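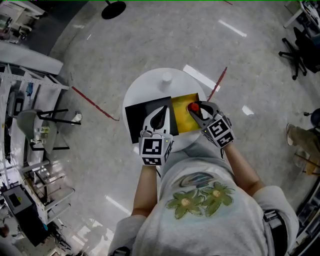
Hallholm, ground floor: the table room

Hallholm is the old Keogh packing building, and the ground floor has been back in use since September. Eimear Hayes took on the room layout and Lamisi Lamptey handled the furniture and storage. The gallery covers the table room and the two spaces that open off it. Click any heading for the larger version. Captions are by Lamisi, with a few additions from Eimear.

The round table
White top, no drawers, nothing stored underneath. We tried a rectangular one first and people kept to the two long sides. With the round one you can work from any point, and you can walk all the way around it.

Square boards
A black one and a yellow one are set out on the round table, flat on the top. Small objects are picked up and put down over them. They go back in the rack when the table is wiped.

Board rack
The slots are upright so the boards don't bow. It was built from shelving left behind by Keogh and takes 12 boards when full. Dark boards go on the left and light ones on the right.

Small objects, red shelf
Red things are kept together because they are the easiest to find against the floor when they drop. Anything glossy gets a wipe before it goes back. The labels on the shelf are handwritten and will be replaced.

Small objects, everything else
The other colors share 36 trays from Pledatach. The trays are shallow, which makes it quick to see what is missing. The lids came separately and we are still short a few.

The floor
Pale gray with a speckle. We looked at covering it and decided to leave it alone. It is easy to sweep, and it does pick up a lot of shine from the ceiling lights. Eimear would have preferred a matte finish, but the cost was 2794 for the whole ground floor and the money went to storage instead.

Red tape
The lines on the floor are red tape. Blue was tried in the side room and got lost in low light. When a line starts to lift at one end, pull up the full length and lay a new one. Patches catch on shoes.

Ceiling lights
Long fixtures, all on one switch. The morning shift runs with them on even when the sky is bright. A second switch for the door end is on the list.

Side room, workbench
Emach supplied the bench. It is heavier than it looks and took four people to get through the door. The vise was moved to the left end after this was taken.

Side room, pegboard
Straps, chargers and spare belts hang here by size. Small sizes are on the bottom row. If a strap has been let out, take it back in before hanging it up.

Store, before
Keogh left a lot of shelving and a good deal of cardboard. Clearing it took most of a month.

Store, after
Same corner, seen from the doorway. The tall shelves are fixed to the wall and the low ones are on casters. Total for shelves, trays and fixings was 2198, a little under what we had set aside.

Coat hooks
By the door, at two heights. Bags go on the lower row so the walkway stays clear.

End of the day
Table wiped, boards racked, trays stacked with the labels facing out. The last person out does the lights. The whole routine takes nearly 12 minutes with two people and longer with one.

Still to come: the upstairs landing and the loading door, once the painting is finished. Corrections to the captions can go to Lamisi Lamptey at the Hallholm front desk.

Back to all galleries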